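Dish-handling trial paused after arm fails to stop at Nododton

A trial of two-armed robots for sorting and racking dishes has been put on hold at the Nododton test centre after one arm kept moving for several seconds when its operator pressed the stop button.

Nobody was hurt. A staff member who had reached into the work area to pick up a bowl was brushed on the forearm and did not need treatment, according to a notice sent to trial partners in June 2019.

The trial is run by Jivis, which builds the control software, with kitchen fit-out firm Khamphan paying for most of the bench time. Both companies said the pause covers every bench running the same software version, including those where no fault has been recorded.

Jivis operations manager Jintana Saithong said the stop button on the bench was working and had been tested that morning.

"The button did what it was meant to do and the signal reached the controller," she said. "The left arm stopped. The right arm had a move already waiting in its queue and it finished that move first. That should never happen, and we are treating it as a safety fault."

The move lasted 15 seconds from start to finish. The arm was partway through when the button was pressed, and staff cut the power at the wall before it reached the end.

The benches are used for everyday kitchen jobs. The arms pick up bowls, plates and mugs, turn them over if needed, pass them from one gripper to the other and set them in a wire rack. Other household items are left on the table during some runs so the software has to work out what belongs in the rack and what does not.
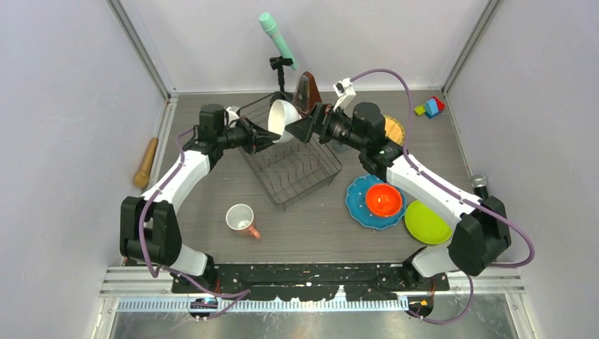 Handing over a bowl is one of the harder parts of the job. Both grippers have to be close together, and the software has to decide when one can let go without the other dropping the bowl or pushing it into the rack. To keep the handover smooth, the version in use at the time of the fault planned the two arms' moves as a pair and sent them out together.

Jivis said this pairing was where the trouble began. When the operator pressed stop, the controller cleared the left arm's list of moves but read the right arm's next move as part of a handover still under way. It let that move run so the bowl would not be dropped.

The handover had in fact ended. A message saying so was sent late, after the network switch serving the benches had slowed down under load.

"Someone made a choice in the design that dropping a bowl was the worst thing that could happen," Ms Saithong said. "For the software on its own, maybe it looked that way. With a person standing there it is the wrong choice. A broken bowl costs us a couple of dollars."

The rule was added in May, after a run of breakages on the day shift. It was reviewed by two engineers and tested on a bench with no people nearby. The review notes do not mention what should happen if a stop was pressed during a handover.

The software had completed 493 runs across all benches with the new rule in place before the fault. Jivis has since gone back through the logs and found one earlier case where an arm kept moving after a stop was pressed. In that case the extra movement lasted less than a second and the operator did not notice it. The arm was well clear of the table and nobody was reaching in.

Khamphan said it was told of the fault the same afternoon and agreed with the decision to shut the benches down. A spokesperson for the firm said it had not set a new date for the next stage of the trial, which was to have put a pair of arms in the dishwashing area of a staff canteen.

"We would sooner wait than put something in a working kitchen that people can't trust to stop," the spokesperson said. "Kitchens are crowded. People lean over each other all day. If a stop button only works most of the time, it is no good to us."

The canteen had been due to receive its equipment before the end of winter. The arms and rails are already in storage, and Khamphan said they would stay there until the work on the stop system was signed off.

Staff at the test centre raised a second matter during the review. The written procedure says no one may reach over the table while the arms are powered, but several operators said it had become normal to lean in and remove an item once the arms looked still. Resetting a bench after a full power-down takes a few minutes, and operators were expected to get through a set number of runs each shift.

Ms Saithong said the staff member who was brushed by the arm had done nothing different from what others were doing, and would not be disciplined.

"He pressed stop, he saw the arm nearest to him go still and he reached in," she said. "The other one came across. I would have expected both of them to be stopped too."

She said the shift targets had been dropped for now and would be looked at again before the benches reopened. Operators have also been asked to report any case where they reached in with the power on, without penalty, so the company can see how often it happened. The reports are still coming in.

An outside safety firm, Kosine, has been hired to check the repair. Its first piece of advice was that the stop button should not depend on the control software at all. On the benches as built, the button sends a message to the controller, which then tells the motors to hold their position. Kosine wants the button wired so that it cuts motor power directly, with brakes to keep the arms from falling when the power goes.

That change is not simple on the current arms. Without brakes, an arm that loses power will sag onto the table under its own weight, and could come down on a hand. Jivis said it was testing a brake on the shoulder and elbow joints of one pair of arms, and expected to know within weeks whether it could be fitted to the rest.

In the meantime the company has removed the handover rule. A stop now clears the moves for both arms whatever they are holding. Jivis ran this version 200 times on a closed bench, pressing stop at different points in the handover, and said both arms held still each time. A bowl was dropped in 191 of those runs, mostly onto the rack.

Kosine has asked for the test to be repeated with the network slowed down on purpose, to match the conditions on the day of the fault. That work has started but is not finished.

Clear screens are also being made for the open side of each bench, with a switch that stops the arms if the screen is lifted. Some operators have said the screens will make it slower to lay out dishes between runs. Ms Saithong said she accepted that.

"It will be slower," she said. "We'll get fewer runs in a day and the programme will take longer. I've told our partners that and they have been decent about it."

The fault has been reported to the workplace safety regulator, which has asked for copies of the logs and the May review notes. Jivis said it had handed both over and would make the staff involved available if they were asked for.

Operators who normally work on the benches have been moved to labelling recorded runs and will stay on full pay and hours during the pause. The visitor days planned for the centre have been cancelled, and people who had booked a place will be contacted by email.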